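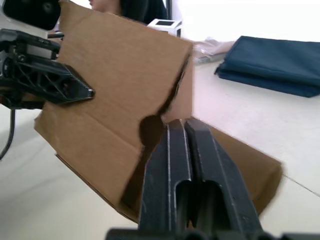
Self-locking box: the flaps will not go flat and the crease is going soft

Sallirari Community Help > Packing and Posting > Boxes and Cartons

Posted by Halima Simiyu

Hello to everybody. I sell small soaps and I send them by post, and for this I have bought 100 flat cardboard boxes from Fitus. They are brown corrugated cardboard and they come unfolded, so you must make the box yourself. There is no tape and no glue, you fold the walls and put the small flaps inside.

My problem is with the folding. When I bend the side panel it does not always bend on the crease. Sometimes it bends next to the crease, and then I have two lines, and the wall is leaning outside. After this the small flap does not find its place and the lid stays open on one side by the width of a finger.

I have tried these things:

Folding very slowly.
Folding the front wall first and the sides after.
Putting a heavy book on the closed lid for one night (a little better, but in the morning it opened again).

The piece which gives me the most trouble is the small flap with the square corner, near the rounded notch. If I push it hard, the brown paper near the notch begins to tear. I have already spoiled several boxes in this way and I do not want to spoil the rest.

I have also two practical doubts. Does the order of folding matter so much? And should the cardboard be in a dry room before I use it? I keep the parcel of boxes in the corridor near the outside door, and in July it is quite damp there.

The soaps must leave on Saturday, so I would be grateful for any advice before this. Thank you in advance and please excuse my English.

Brian Athumani

Hello Halima. I have folded many boxes of this family for my tea orders, and I had the same trouble in the beginning. I will write what I do now, it may help you.

First, yes, the order matters. But before the order there is something else, which is to prepare all the creases while the cardboard is still flat. Put the sheet on a table with the printed or nicer side down. Take a ruler with a straight edge, lay it exactly on the crease and lift the panel against the ruler until it stands up. Then let it go back. Do this for every crease, also the very short ones of the small flaps. It takes one minute for each box when your hands have learned it.

When a crease is prepared like this, it "remembers" the line and you do not get the second line beside it. I also run the back of a spoon along the crease, with medium pressure. Please do not use a knife for it, even the dull side. I did it once and the outside paper opened after two days.

After the preparing, I go in this order:

Stand the two long sides up.
Bend the small corner flaps inwards, a little more than a right angle, so they want to stay inside.
Bring up the front wall and fold it over the corner flaps.
Press the little tongues into the slots in the bottom. You should feel each one go in. If one does not go in, open the wall again and look at the corner flap, it is nearly always this one which is standing in the way.
Close the lid last, with its ears on the inside of the front wall.

The second thing is the place where you work. I see many people fold boxes on the knees or on the edge of the kitchen counter. You need a large, clear table, so that no corner of the sheet is hanging in the air. If a corner hangs, the cardboard bends under its own weight and you lose the line. It is also much easier if the box is held from both sides at the same time, left and right, with the box in the middle of the table. With one side free it turns away from you just in the moment when you press. 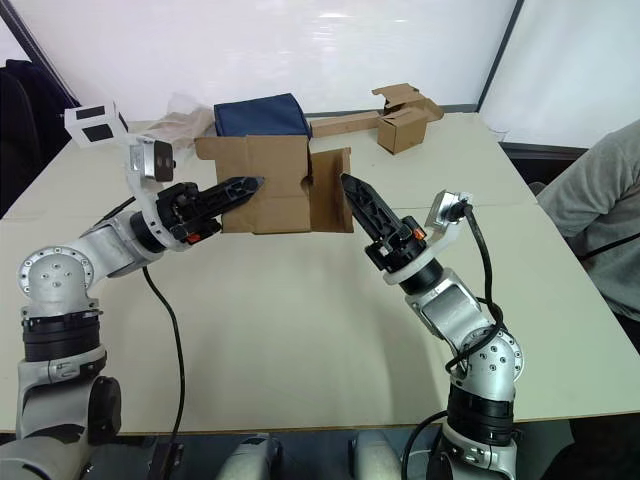
Opened box near the centre of a large white table.

For the tearing near the notch: do not push on the point of the flap. Put your thumb flat behind the crease and move the whole flap together. The notch is a weak place, all the force collects there. If the paper has already opened a little, you can put a small piece of paper tape on the inner side and the box is still good for posting.

About damp I have only my own experience. I keep my boxes in the bedroom, upright between two boards, and they fold better than those which I kept in the garage. Take the ones for Saturday into a dry room the evening before. A soft box cannot become strong again by folding carefully, in my opinion.

One more detail, look at the direction of the waves inside the cardboard. You can see them at the cut edge. A crease which runs along the waves is easy, and it easily slips into the neighbour wave, so there the ruler is most useful. A crease which goes across the waves is harder to bend but it stays where you put it.

I hope your soaps arrive well.

Temba

just use tape. I have sent 253 parcels from my shop and every one had a strip of tape on the lid. The locking lids look nice but the post does not treat them nicely. Fold it more or less and tape it, finished.

Halima Simiyu

Thank you both very much. I prepared the creases with the ruler this morning and I made 2 boxes for a test. The first one has still one wall leaning a little, I think I was too fast with the spoon. The second one closed completely and the lid is flat!

Brian, you were right about the corner flap. I was bending it only to the right angle and then it came back and blocked the slot.

Temba, I will put also a strip of tape for the long distances, but for customers in my own town I would like to leave the box without, because they use it again for keeping small things. Do you use the paper tape or the plastic one? The paper tape from Fisix which I have at home does not hold well on this brown cardboard.

Temba

Plastic one. Paper is ok if it is the kind you make wet first.

This topic has been viewed 1,952 times.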